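Thread on how the Lumside coupon stack works this month, for anyone buying children's books or kitchen basics. Posted 04/03/2022, prices as I see them at checkout.

1/ Lumside accepts 2 codes per order. One must be a store code, the other a category code. Two category codes will not combine. The cart keeps whichever was entered last and drops the first without a message.

2/ Order of entry matters. The store code is a percentage and applies to the running subtotal. The category code is a flat amount. Enter the percentage first, then the flat amount. Reversed, the percentage is taken off a smaller number and you pay more.

3/ Free shipping is checked after discounts. If a code drops you under the threshold, shipping comes back on the final page. Add a filler item and recheck the total before paying.

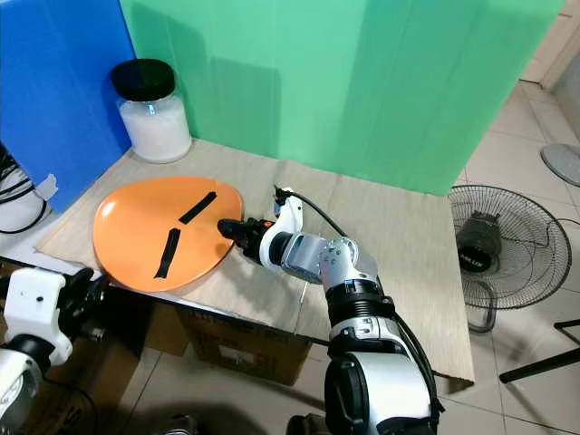
Clear jar with a black screw-on lid, orange plate on the table.

4/ Skirkico board books count as "toys" for the category code. Skirkico paperbacks count as "books". The listing page does not show this. The cart does, in small gray type under the title.

5/ Munau storage sets are excluded from the store code but take the category code. The Pascu sets take both. Compare final totals, because the Munau list price is often lower to begin with.

6/ Price match: Lumside will match one competitor price per item, before codes. Request it in chat with a link. My last request took 11 minutes. A matched item cannot be matched again if the price drops later.

7/ Returns refund the discounted amount, split across all items in the order. The codes are not reissued. If you are unsure about an item, put it in a separate order with no codes.

8/ The current category codes run through the end of the month. The store code has no end date listed. The last one without a date was pulled in August with no notice.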